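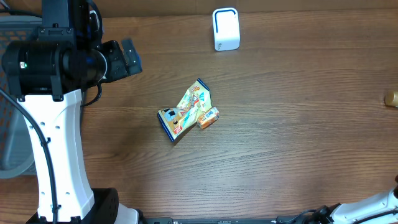 Skasden Table Oil, satin

Home > Timber care > Oils

Our regular oil for indoor tables and benches. Satin finish, low smell, wipes on with a rag. Dries overnight in most weather, give it longer if it's humid.

Sizes: small tin, large tin, 6 litre drum (drum is pickup only)
Colours: Clear, Honey, Grey Wash
Coats: two, three on bare end grain

Back in stock Wed 11 April. Honey still short, ring first.

How to use
Sand to 180, dust off. Thin coat, with the grain. Leave 40 minutes then wipe off whatever hasnt soaked in. Don't leave puddles, they go tacky and you'll be sanding again.

Oily rags can catch fire on their own. Lay flat outside to dry, never in a heap.

Not for decks. Not over varnish or polyurethane, strip it first.

Goes well with: Mornavura paste wax, lint free cloths

Returns: unopened tins only, 90 days with reciept.

Trade pricing or colour samples, ask for Firouzeh Esfahani at the counter.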